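Pay the demonstrator for the bad runs too

Most of the argument about teaching robots is over which method is best. You can take hold of the arm and push it through the job, or you can sit a few feet away and drive it with a second set of controls. I have done both for a living at Sulton, and I think the question matters less than how we count the work.

We count by the finished run. On the Tadum job the target was 200 clean demonstrations from each pair of operators. A run that went wrong was deleted, and the operators started again. By the end of August we had recorded 316 runs to get our 200, and the other 116 were gone.

I think that was a mistake. A parcel that slides when a gripper touches it teaches something, and so does the way a person gets it back. When we delete every run with a slip in it, the robot only ever sees parcels that behave. Then it meets one that doesn't, and it stops or pushes harder.

Packing work shows this well. A box and a bag are different problems, and a two-finger gripper is a poor match for either until someone has learned how to use it.

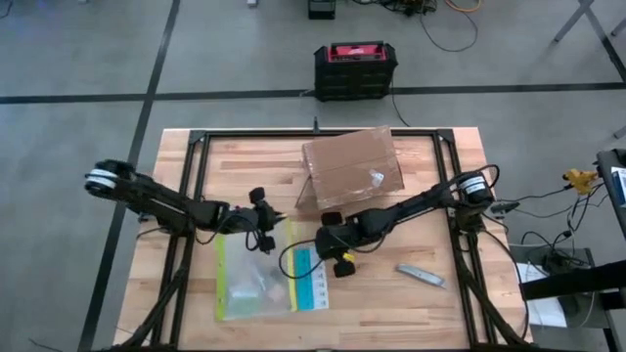

Two arms at a packing table, with a taped box, a zip-top bag and a utility knife.

A new operator at remote control will go at a bag from above, as they would with their own hand. The plastic moves and the fingers close on nothing. After 30 or 36 attempts most people find their own way round it. Some drag the bag to the table edge. Others use the second arm to hold one corner down. Those early attempts are the ones we throw away, and they are where the skill is being worked out.

The usual objection is that bad data makes bad robots. I accept part of that. If you feed in failures with no label, the machine may well copy them. So label them. At Habte the operators press a pedal when something slips and again when they have it back. It adds very little time, and people stop worrying about wasting a run.

The second objection is cost, and I have less patience with it. Operators are already paid for those hours, or they should be. On a piece rate they are not, and a piece rate makes people choose the easiest box on the shelf and put it in the same spot every time.

Guiding by hand has the same trouble in a different form. It is slower and harder on the shoulders, so people cut corners sooner in the shift. Changing the controls will not fix that.

Jaleck has asked us to quote for a second round this winter, priced per clean run. I have asked for it to be priced by the hour, with every run kept. They have not replied yet.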